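How to Buy a Used Play Kitchen Set Without Getting Taken

By Ourania Dimitriou

Every listing for a used play kitchen says "like new" and "tons of extras." I no longer believe either one. The cabinet is usually fine, give or take some stickers. The extras are where sellers pad the price, and where buyers stop looking closely.

Step 1. Price the cabinet alone

Look up what the bare kitchen sells for used in your area and ignore the food for now. A Haberkorn cabinet in decent shape goes for $80 where I live. I have seen the same one listed at $200 with a "100-piece food set," and I'd want to see those 100 pieces before I took the number seriously. Sellers count every paper coupon and every cardboard box as a piece. Some count the two halves of a cuttable carrot separately.

Step 2. Ask for the accessories spread out

A bin photographed from the side tells you nothing. Ask the seller to tip everything onto a table and take it from above. If they say they don't have time, offer the cabinet price and see how much time they have. 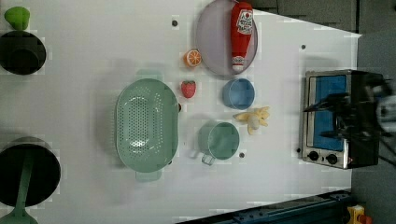 Toaster oven, plate, ketchup, strawberry.

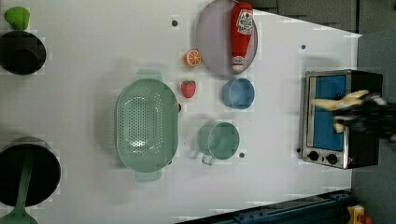

Mint-green colander, black pot and frying pan.
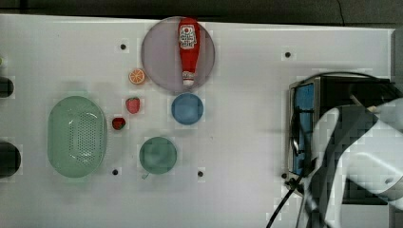
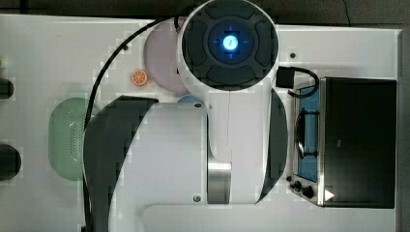 Should I pay extra for a set with all its original food?

Only if you plan to resell it. A child playing restaurant will not notice that the eggs came from another brand, and loose play food is cheap enough to replace a bagful at a time.

Step 3. Check the parts that break

Open and shut every door several times. Hinges on the older Warkico kitchens loosen at the screw, and a longer screw is not always a fix because the panel behind it is thin. Turn all the knobs. Pull out the sink. If there are sounds or lights, open the battery compartment and look for white or green crust on the contacts. "Just needs batteries" is the oldest line in used toys, so bring your own and try them before you pay.

Step 4. Read the age label

If the set is marked for 36 months and up, take that at face value when there's a younger child in the house. Sort out anything small before the bin goes on the floor. Also look for pieces that have cracked or been chewed, which can be smaller than what came in the box.

Step 5. Clean it yourself

"Sanitized" in a listing could mean anything. Solid plastic pieces get warm water and dish soap. Skip soaking the hollow ones with seams, as water gets in and stays there. Wipe painted wood with a damp cloth and dry it right away. I tried the Dranenier toy spray that people rave about and could not tell the difference from dish soap, apart from the smell.

Step 6. Measure before you drive

Get the height, width and depth, and then measure your car. Taking a kitchen apart in someone's driveway is miserable, and the Cemwood models use cam locks that tend to strip the second time around. If it won't fit in one piece, borrow a bigger car or pass on it. Another one will be listed by Wednesday.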